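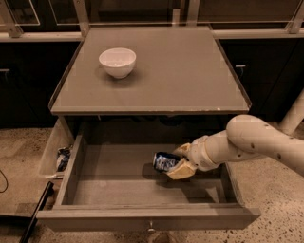

Kavitha Salian
Check the wrist before you touch the finger pads. If the can turns in the grip when the arm swings over the drawer, most people order new pads, and I did the same on our first cell. The pads were fine. The wrist zero had drifted and the fingers were closing at a slight angle, so they only held the can by one edge.

gus_cell2
OK, that's worth a look. To fill in the rest of my post: the job is can from the top of the cabinet into the drawer, bowl stays where it is. Arm is a Perkia, fingers are the stock pair. Out of 96 runs last week the can rolled in the fingers on 12 of them. It never dropped on the way over, but it landed crooked and the next step couldn't find it. I wiped the pads with alcohol and it made no difference.

mtorrey
When did you last do the pads? On ours they go slick long before they look worn. Wiping only helps for a day.

gus_cell2
Changed in September. I don't have a run count for them, which I know is bad.

mtorrey
Then change them. They're cheap and it takes ten minutes. I don't agree with starting at the wrist. Re-zeroing means you redo every taught point after it, and if the pads were the problem you've lost a morning.

Kavitha Salian
You don't redo every point. You redo the zero, run the path at low speed, and fix what's off. On our cell that was 3 points, all of them near the drawer. And checking the zero isn't the same as changing it. Jog to the reference pose, look at the witness marks, put a square against the fingers. If it's good, leave it alone and do the pads.

mtorrey
Fair, checking is quick. I read your first post as re-zero it.

Kavitha Salian
I could have put that better.

old_griketti
Different question. What holds the drawer open? We had a cabinet where the drawer crept in after each place, maybe from the arm brushing the side board. The program thought the drawer was in the same spot all day. By afternoon the can was coming down much too close to the drawer front.

gus_cell2
Nothing holds it. It gets pulled out by hand to a tape line on the floor.

old_griketti
Put a stop on the runner. Tape on the floor is only as good as the person pulling. I'd also mark the cabinet feet, because the whole thing can walk if people lean on it.

pbrandt
Stop on the runner is fine if the drawer is only ever loaded. If the arm has to open and close it later in the program, a hard stop will trip the force limit. We use a soft bumper. It costs you a little repeatability.

old_griketti
I've run hard stops with the force limit raised for that one move and had no trouble.

pbrandt
I wouldn't raise it. Your call.

gus_cell2
For now the arm doesn't open it, so hard stop it is.

Kavitha Salian
One more thing on cans. They come in by the end in your setup, so all the weight hangs off one side of the fingers. If you can reach it, move the grip toward the middle of the can. It'll turn a lot less even with tired pads.

gus_cell2
I tried a middle grip early on and the wrist got too close to the drawer side on the way down. Could come in steeper, I guess.

mtorrey
Or keep the end grip and slow the swing. We dropped to 8 percent under the default speed on a Caron and the turning mostly went away.

Kavitha Salian
That hides it.

mtorrey
It does. It also ships product.

gus_cell2
Update 04/08/2026. Checked the zero with a square and it was out, enough to see light on one side of the fingers. Re-zeroed, fixed the place point and the one before it, left the rest. Put new pads on as well, so I can't tell you which one did it. No turned cans so far but I've only had one short session. Stop for the drawer is on order from Gusmont. I've started a log sheet for the pads and taped it to the controller.

mtorrey
Write the run count on it too, not only the date.

gus_cell2
Added a column.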